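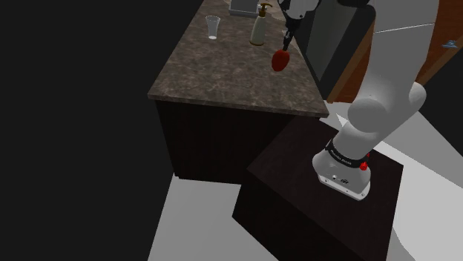
Opinion > Crime and Justice > Your Street

Wumpini Quansah reckons I've gone soft. Doorbell cameras caught the lad who took her bike, she wrote to me after my last column, and if I'd had my own shed emptied twice I wouldn't be so sniffy about people putting them up. She'd like me to explain what exactly is wrong with a street that keeps an eye out for itself.

Fair enough, Wumpini, and I'm sorry about the bike. I'll have a go.

I should say first that I have one of these doorbells myself. It's a Skutex, it was on offer, and it tells me when the post has come, when next door's cat has come, and when the wind has got into the hydrangea. I'm not about to rip it off the wall. If somebody kicked my door in tonight I'd be very glad of it, and I'd hand the footage to the police before the kettle had boiled.

What bothers me is the bit where people don't hand it to the police. They hand it to everyone else!

Back in June a clip went round our neighbourhood group of a young man walking up 3 front paths in a row, looking at his phone, looking at the door, and walking off again. You'll have seen one just like it. Somebody wrote "casing houses?" underneath and by teatime the question mark had dropped off. There were 36 comments before I went to bed. A few were sensible. Several were from people who live nowhere near us. One chap offered to go out in his van and look for him, and got a row of thumbs up for it.

The young man was delivering for Farnuvo and had been given the wrong house number. He found the right one in the end, two doors down from me, and left a parcel of curtain hooks. I know because Ayanda Hlongwane had ordered the curtain hooks, and she came on the group the next morning and said so, rather crossly. Her comment got five likes. The clip itself stayed up for another week, because the person who'd posted it was on holiday and hadn't seen that the story had moved on.

Nothing terrible happened to him, as far as I know. I think about that van, though. I also think about what it's like to do that round the day after, with your face on the phones of half the people whose bells you've got to ring. He never came back to our road and I've no idea if that was his choice or just how the rota fell.

Now, people say to me (and Wumpini more or less does) that this is simply the price, and that an innocent person has nothing to fear from a few seconds of video. I used to half believe it. But video of somebody doing something ordinary looks awful once you've been told it's sinister. Try it on yourself. Watch your own clip of you coming home, patting your pockets for the key, glancing over your shoulder at a noise. You look like a wrong 'un. I look like I'm about to do the place over.

And it muddles things for the police too, which ought to worry the people who are keenest on all this. If there's ever a court case, somebody has to say who they saw, and be asked how they know. A witness who's watched the same clip a dozen times with a name typed under it isn't much of a witness any more. They may be perfectly truthful and still be remembering their phone. A decent solicitor will spot that in no time, and then the man who really did empty the shed goes home and has his tea.

So what would I do? Nothing very grand. I'd like the group to have a rule that clips of people's faces don't go up at all. Describe what happened, give the time, say you've reported it. "Bike gone from side passage at Trorico Close overnight, check your cameras" does the whole job. Anybody with something useful on film can then send it where it belongs, and the rest of us can go and lock our gates.

I'd also like the app people to stop putting a great big share button right under every clip, next to a smaller one for saving it. I tried to save the cat last month and very nearly sent her to 2 hundred strangers.

Then there's the police end of it. Wumpini told me she only posted her clip after she'd reported the bike and heard nothing back, not even a phone call, and I can't argue with that. If you ring up and get a crime number and a leaflet, of course you turn to the neighbours. They answer! They're furious on your behalf by lunchtime. I'd be a hypocrite to pretend that isn't a comfort, and I would rather see one officer ring people back than any amount of new kit on lampposts.

She did get the bike back, by the way, minus the saddle. We still don't agree. She's sent me a link to a better padlock.

Related opinion
Why I stopped reading the court lists over breakfast
Shed alarms: what the Nkosi estate tried next
Your letters on speeding, scooters and the bypass
Should victims get a say in early release?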